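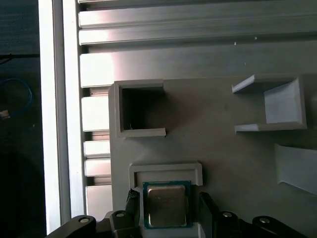 4.2 Writing the fixture rules down

I'll admit that when we started on Skoltov I thought a written standard for fixtures was a bit much for a lab our size. We had a handling guide, and it covered speeds, grip force and who was allowed to touch the e-stop reset, and I figured that was plenty. Then Guðlaug Vestergaard asked me where in the guide it said how a part should be presented to its pocket, and of course it didn't say it anywhere (I looked, twice!). So rule one is now about the approach. The CPU in Figure 3 is held by its sides between the two fingers, just under the rim of the slot, and that's the pose we now call the hold point. Every insertion program has to include it, and the arm has to check its force reading there before going any further.

Rule two deals with the fixture itself. All the holders for one task go on a single printed plate, and if anybody reprints the plate, the old taught positions get deleted, full stop. We used to nudge them by eye and it drove me a bit mad.

We ran 2,052 insertions over the study, 1,416 of them after the rules came in. I'd be careful comparing the two sets, as we also swapped the finger pads in March and I can't pull those effects apart. What I can say is that the checklist takes roughly 20 seconds, and people grumbled about it far less than I'd expected.

The Gokelard cell follows the same rules with 2 exceptions, both to do with its shorter reach. Those are covered in Section 4.3, along with the wording we borrowed from the Vusano handling notes.

Figure 3. CPU at the hold point below the slot fixture, Skoltov cell.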